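# Do baskets keep a shared desk tidy? Project report, Jundavside study rooms

## 1. Where the question came from

Our module asked us to pick a claim that people in the building repeat without checking and test it. We picked the one on the notice in every study room at Jundavside, which says that "a place for everything" cuts clutter on shared furniture. The notice came with a set of wicker baskets from a supplier called Lisel, and the residents' office seemed quite sure they would work. I was not, and after one term I am only slightly more convinced.

The claim has two parts which usually get run together. One is that a basket makes a surface easier to clear. The other is that people will put things in the basket. The first is nearly true by definition. The second is about habit, and a basket has no say in it.

## 2. What we did

We used five small rooms on the ground floor, the ones which double as laundry rooms. Each has a white standing desk that people eat at, fold clothes on and sometimes work at. Four rooms got baskets. The fifth kept a bare desktop for comparison, which I know is a thin sort of control, and I come back to that below.

At each visit we wrote down every loose object on the desk and whether it was in a basket or beside one. Visits were in the morning and again in the late afternoon through November. By the end we had 2,127 entries. The plan had asked for 2,000, so we stopped there.

An object was "contained" if all of it was within the rim. We argued over socks hanging over the edge and in the end counted them as loose. Anything too big for a basket (laptops, coats, a drying rack) was left out of the count. This flatters the baskets, because the biggest things on a desk are often what makes it unusable.

## 3. The desks and the baskets

All the desks have a pale glossy top with faint grey marbling, and they show every crumb. The baskets are orange-brown wicker and rectangular. We gave each room one shallow tray and one larger basket, on the theory that the tray would take keys and cards and the larger one would take food.

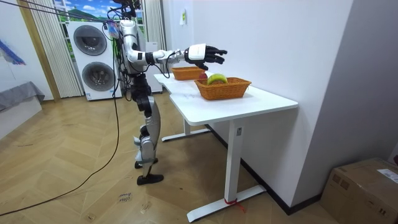

*Figure 1. Shallow tray towards the back of the desk, larger basket nearer the front with fruit in it; stacked washer-dryer against the back wall.*

The theory about food held up rather well. Fruit went into the larger basket and mostly stayed there until somebody ate it. The tray did badly. Keys were left next to it, or on top of the machine, or in the door. A fair number of tray entries were receipts and dryer fluff, which I would call rubbish with a nicer address.

## 4. Was it tidier?

A little, for the first stretch. The desks with baskets had fewer loose objects in the morning visits, but the gap shrank as the month went on, and in the afternoons it was hard to see at all. Two of us would call this an effect that wears off. I think it may never have been about baskets: new things in a room get noticed, and people behave better around them for a while.

There is also the question of what "tidy" was measuring. A basket heaped with odd socks scores perfectly on our sheet. Anyone walking in would say the desk was a mess – and they would be right.

## 5. Problems with the method

- One bare room is not enough. It is also the furthest from the stairs and gets less use.
- We did not hide what we were doing, and people saw the clipboard.
- The rule about the rim was settled after the first few visits, so the early sheets had to be corrected from memory.
- We never recorded how many people had used a room between visits.

The handbook we were pointed to, Reuter's guide to shared spaces, reports much cleaner results from Himville. It does not say how its rooms were chosen or who did the counting. I would want both before quoting it.

## 6. What we would suggest

Keep the larger baskets, as they work for fruit and snacks. Take the trays out, or fix a hook by the door for keys and see whether that does any better. The notice should be reworded so that it stops promising something that has not been shown.

If another group repeats this next term, they should swap the bare room with one of the others halfway through and agree the rule about socks first.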